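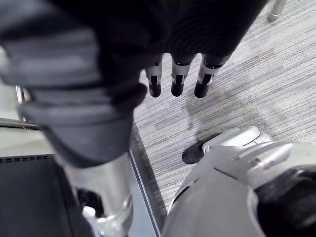

Dellwood > Neighborhood Association > Minutes > March

Minutes, March meeting

I took the notes this time, so bear with me – my handwriting gave out somewhere in the parking discussion. We got going at 7:05 pm in the library's back room, with coffee and two kinds of banana bread (both gone by the break!).

February minutes
Approved with one fix. The Tokberg Street crosswalk was listed as "painted" and it's still only "scheduled." Sorry, that one was me.

Summer block party
This took up most of the night. We're going with the Allano parking lot again, 2 pm to 8 pm, on the last weekend in July. The street permit is $214, same as last year, and we voted to pay it now so it doesn't sneak up on us. The budget is set at $3000 for everything, tent rental included. I argued for the bigger tent and lost, but I still think we'll wish we had it if it rains.

Music: we'd all love to have Pop back (the brass band, not the soda). They want to know by May, so I'll email them this week.

Speed on Tokberg Street
Lots of grumbling, and I did some of it. Cars come down that hill doing 40 past the bus stop. We agreed to ask the city for one of those flashing speed signs and to send the letter before the end of the month. I have a draft already if anyone wants to look it over.

Little library box
The door is hanging by one hinge. I have a drill and a free afternoon, so it's mine. Please hold off on dropping books there until it's fixed – there's a stack on my porch already.

Next meeting
April, same room, 7 pm. On the list so far: block party food, the spring cleanup route and whatever the city says about the sign. We wrapped up at 8:40 pm.

2 comments | 40 shares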